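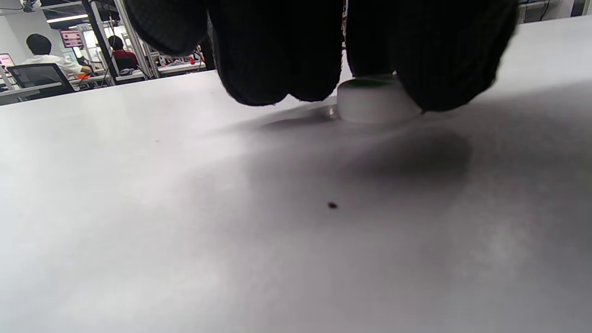
Recording a first task with the Datudik hand-held gripper kit

Search the help pages Enter a keyword Go

By Issa Qudah

The Datudik kit comes with a hand-held gripper tool, a camera already mounted on it, a charging dock, a calibration card and a license for the Chamoun recording app. It costs 319 dollars from the Marnmont shop. This page goes from opening the box to a first usable set of recordings. I used a plain task, picking up small things and a drinks bottle from a table, and I suggest you do the same before trying anything with drawers or cloth.

What you need

The kit, charged. A full charge took 165 minutes on my unit.
A computer with Chamoun installed and 200 GB free.
A table you can reach from two sides.
A few everyday objects of different sizes. Bottles and caps are fine.
Thin knit gloves, if you want the hands in your recordings to look the same from one operator to the next.

Step 1. Set up the table

Pick a table with a matte top. Glossy tops throw back the ceiling lights and the tracking suffers. Wipe it down first. Crumbs and bits of lint look large from a camera this close, and a model can learn to care about them.

You do not have to clear the whole room. The tracking uses fixed points in the background, so shelves, posts and door frames help. People at their desks are no trouble as long as most of what the camera sees stays put. Ask them before you record, and put up a notice if others come and go.

Step 2. Calibrate

Lay the card flat on the table, open Chamoun and choose New Session, then Calibrate. Hold the tool over the card and move it slowly left, right, up and down until the bar turns green. Then tilt it each way. Mine failed twice because I was moving too fast. The manual says to hold the card upright against a wall, but that is for the older tool and you can skip it.

Do this again any time the camera has been knocked or the lens has been removed.

Step 3. Check the view

Before the first take, hold the tool low over the table and watch the preview for a minute.

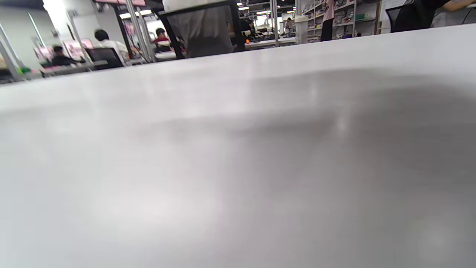 If the preview shows more room than table at your normal working height, tilt your wrist down a little. There is a guide line in the app for this, under View, and it is off by default. Turn it on. Check your shadow as well. Standing between the lamp and the table darkens the part you are working on, and moving to the other side usually fixes it.

Exposure should be locked. Leave it on auto and the brightness jumps whenever a white tabletop fills the view.

Step 4. Record

Press the side button once to start and once to stop. Keep each take to a single task. Start from a resting position, do the task at an even speed, come back to rest, stop.

Small, flat things are harder than they look. For a bottle cap, come in from above and keep your fingers close together. For a bottle, take hold around the label, where the sides are firmer, and lift without twisting.
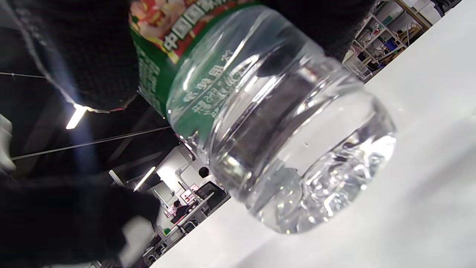
Clear plastic is the hardest material for the kit. Highlights move across the surface as the bottle turns, and the app's object outline can lose it for a moment. This does not spoil the take. The outline is only a preview and is worked out again when you export. What does spoil a take is covering the lens with your other hand, so keep that hand low and to the side.

If you drop something, stop, mark the take as Failed and go on. Don't delete it, as some training setups make use of failed takes.

Step 5. Review and export

Play each take at double speed. Throw out any with the red Tracking Lost flag in the middle. A flag in the first 2 seconds can be trimmed off. Then choose Export, pick a folder and leave the other settings alone. The files can go straight into Grurkville or any other training tool that reads the same format.

Known problems

The side button sticks a bit when new.
Chamoun does not warn you when the disk is nearly full. It just stops.
The wrist strap is too short for large hands. The November update to the kit is supposed to include a longer one.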